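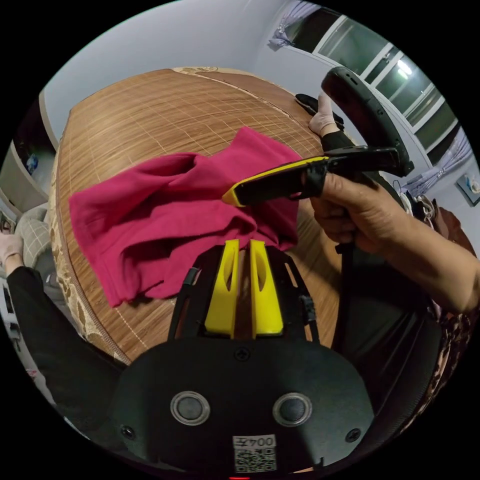 Meetings and Minutes

Cloth Handling Group, Trurent -- minutes of the meeting held on August 11, 2018

Present: Ashok Vashisht (chair), Pirmin Steiner (minutes). Apologies from Heinonen, who sent a list of objections in their place.

1. Previous minutes
Agreed, after the word "finished" was changed to "started" in item 3.

2. Collection so far
The magenta cloth now stands at 183 accepted examples. Ashok asked how many of these were the same fold done by the same person in the same mood. Pirmin said mood was not a recorded field. It was agreed not to add one.

3. Rejected examples
20 examples were turned down at review. In 19 the cloth left the view before the fold was complete. The other is four minutes of a conversation about parking, labelled "fold, success". Label to be corrected. Ashok wished it noted that the parking remains unresolved.

4. Starting positions
Long discussion. The model does well when the cloth begins flat and square, as cloth seldom does. From now on at least half of each session is to begin from a heap. Pirmin has drafted instructions on how to make a heap; these run to 2 pages and were sent back for shortening.

5. Picking up by a corner

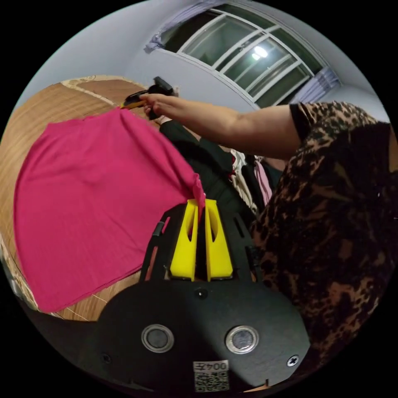 Photo: Pistier project, Trurent

Both hands are to be recorded throughout, including when one of them is only waiting. Gathered corners count as a valid grasp. Heinonen's objection to this was read out and overruled -- one vote each way, with the chair voting again.

6. Storage
Grorgate has asked for the April recordings a third time. Pirmin to send them, with the labels this time.

7. Any other business
Towels. Deferred.

Actions: Pirmin, items 3, 4 and 6. Ashok, parking.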